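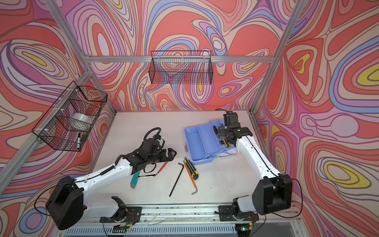

Progress report: refurbished laptop discount scheme, Drumalau and Prondlow
Saturday, December 13, 2025

The grant pays for a price reduction on refurbished laptops sold through the Drumalau shop and, from this autumn, through the Prondlow branch. This report covers the period since the last payment was released.

Sales. Drumalau sold 20 machines at the reduced price and Prondlow sold 12. All came with a new battery and a fresh copy of the operating system. We had expected Prondlow to be slower as it opened late, and the figures bear that out.

Stock. Our supplier, Cárdenas, delivered 19 laptops in the last batch. Two failed our checks on arrival — one had a faulty hinge, the other would not charge — and went back for credit. The replacements have been promised but have not been delivered. Chargers are still bought separately, which adds to the cost of each sale. We have asked Cárdenas to quote for including them.

Discount codes. The till software, Plano, would not accept a discount code and a trade-in on the same sale. Staff had to enter the trade-in by hand and correct the stock record afterwards. An update has been installed at Drumalau and the fault has not come back. Prondlow is still on the old version.
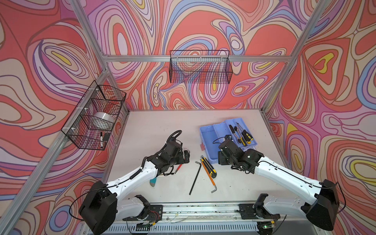 Prondlow replied to the draft of this section that the old version also prints the full price on the receipt, so customers come back to the counter to ask whether the code was applied, and that they would like the update before the new year if it can be done outside opening hours. We have put this to the software firm and are waiting for a date.

Spending. The discount fund is within budget. The line for spare parts is overspent, mostly on batteries, and we ask permission to cover it from the money set aside for printed leaflets. Fewer leaflets were needed than planned.

Next period. We will update Prondlow, settle the charger question and place one further order. Buyers will be asked at the counter whether the warranty terms were clear. The next report will follow in February, with the sales records for both shops attached.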